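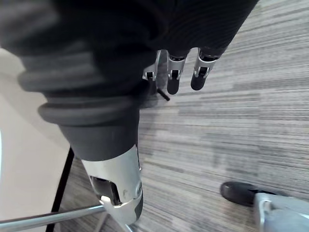

3.2 Conditions d'essai et comportement des toiles

Les mesures ont porté sur 18 stores enrouleurs, répartis en deux familles : toiles tamisantes en polyester enduit et toiles occultantes à dos blanc. Les mécanismes à chaînette viennent tous de Pamico, les toiles de Brolico et de Salehi. Chaque store a été posé en tableau, avec un jeu latéral de 8 mm de chaque côté, puis soumis à 2000 cycles complets de montée et de descente.

La dérive latérale de la toile a été relevée en bas de course, toujours par le même opérateur. Nous avons suivi pour cela le protocole de Krishnan et Thampi, avec une modification : la barre de charge n'a pas été recentrée entre les séries. Ce choix rend nos valeurs moins favorables que celles publiées auparavant, mais il nous semble plus proche de l'usage domestique. 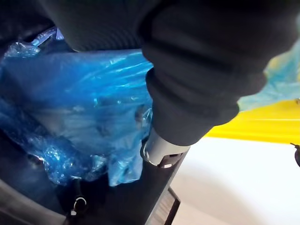
Figure 4. Manchon noir et collier métallique, vue rapprochée.

Les toiles occultantes dérivent davantage que les toiles tamisantes, surtout pour les grandes largeurs. L'effet est déjà sensible en janvier, dans la pièce non chauffée, où l'enduction devient plus raide. Un seul store a été retiré de l'analyse – la chaînette s'est rompue au cycle 2306, pendant une série prolongée que nous avions ajoutée hors protocole.

Lưu et Kotian attribuent cette dérive au défaut d'équerrage de la coupe. Nos résultats vont dans le même sens, sans permettre d'exclure une flexion du tube. La section 3.3 examine ce second point à partir des tubes Privov de petit diamètre.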